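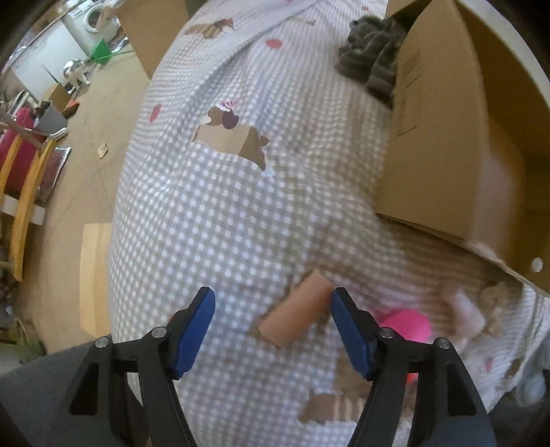
Search messages Enter keywords Go

Subject: Re: [chores] Is it laundry day yet?
Message 3383

On Sep 23, 2018, Kazimiera Czarnecka wrote:

> I have been on this list since the spring and I've read a great many posts
> about torque. I have a simple question. I run the back half of Fakhoury's,
> we do linens for restaurants and two small hotels in Stornska. My cousin
> sent me a video of a machine folding a towel and wants to know why I still
> pay people. The towel took long enough that I made coffee, but it did get
> folded.
>
> So where are we? Is there anything I could buy, with money, that would
> fold, or sort, or even just pick the napkins out of the tablecloths? And
> if there isn't, would the same machine at least do my apartment? I would
> settle for the apartment. There is a chair in there I have not seen the
> seat of since June.
>
> Please don't send me papers. I tried one and it was 12 pages about a sock.
>
> K.

Kazimiera,

I think I know the sock paper and you stopped before the good part, where they do the other sock.

Short answer for the shop: yes, for the boring middle. Short answer for the apartment: no, and please keep your expectations of the chair low.

Longer answer. What you can buy today, with money, is a machine that does one thing to flat items that all arrive the same way. The feeder-and-folder lines take a sheet clipped by its corners and do the rest at a speed that would embarrass your cousin's video. You probably have one, or have been quoted for one and had to sit down. The catch is the words "clipped by its corners." A person does the clipping. The person finds the two corners in a cart of 500 damp napkins and tablecloths knotted together like they had a fight on the way over, and the person does it without looking, while talking about somebody's divorce. I've watched this done on the floor at Rallport, where I was supposed to be measuring it. I wrote down the divorce by mistake.

The video your cousin sent was almost certainly one towel, known size, alone on a table, nice lighting. Ask him how it does with two towels.

Sorting napkins out of tablecloths is closer than folding is. If a camera can see a loose edge and the arm can grab anywhere, you can lift a thing up, look at how big it is as it hangs there, and drop it left or right. The trouble comes when it grabs two things, or grabs one thing that is holding hands with three others. Our rig (we call it Emus, the plural is historical, there were two and one was parted out) does fine on the first dozen grabs out of a loose pile and then begins lifting the entire load in a single proud lump. We are working on the lump.

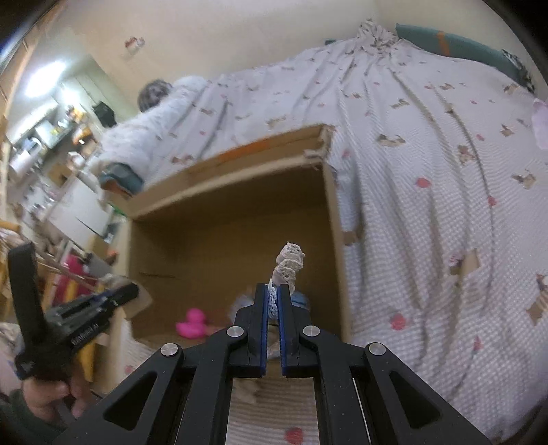 Homes are harder than your back room and I'd like to put in a word for why, as people on this list tend to assume the reverse. A laundry has maybe seven kinds of item and I could name them in my sleep. A bedroom has whatever was put down last. Just deciding what counts as the job is work. Take a bed with a box on its side on top of it, a pink rubber duck in the box, a crocheted lace thing with a scalloped top pinched between two blue pads, and the bedspread under all of it in folds, printed with little brown dogs and red flowers. Which of those do you pick up? You know the dogs are printed on and the duck isn't. You knew it before you finished reading the sentence. A vision system has to be talked out of trying to tidy away the dogs, and I have personally lost an afternoon to a machine attempting to remove a picture of a strawberry from a dishcloth.

Then there's lace. I have strong feelings about lace. It's mostly holes, so the depth camera sees through it to whatever is behind and reports, quite sincerely, that there's less there than you think. Squeeze lightly and it slides, squeeze harder and you've got a different shape from the one you planned for. Rubber ducks by comparison are a vacation. Anything that keeps its shape when you let go of it is, as far as I'm concerned, already solved, and Pavel can write to me off list about mugs.

The way people get around this at the moment is to do the chore by hand with the same sort of fingers the machine would have, over and over, and then let the machine study. I've done a few shifts of it. You find out very quickly how much of tidying you do with your palm. Two fingers and no palm turns you into a very careful crab. I put away one basket of baby clothes that way and needed to lie down, and I have a full set of the standard equipment including thumbs.

So if you want my advice as somebody who doesn't sell anything:

Don't buy an arm. Do look hard at your carts. If the napkins and tablecloths never went into the same bag at the restaurant, you would have no sorting problem, and bags are cheap. I realize it's a bad day for robotics when the robot guy tells you to buy bags. I'd also keep the people, and would raise whoever is doing the corners before somebody from Rallport comes by and hires them.

For the apartment, a robot vacuum, if the floor is visible. If it isn't, see chair.

To the two people who replied that this will all be done in five years: I have that email from you already, with an older date on it. I'm fond of it. I'd be glad to be wrong, and will bring my own laundry to the demonstration, unsorted, including the fitted sheet.

I do want to see your back room if you're willing. I'd like a couple of hours by the carts with a notebook, and I'd stay out of the way of the dryer door this time. And if you could spare a bag of napkins that are past serving, stains are fine, ours have been through Emus so often that they've gone soft and fold themselves, and it's making our numbers look better than they should.

R.

P.S. The fitted sheet question comes up every few months. The answer is still no.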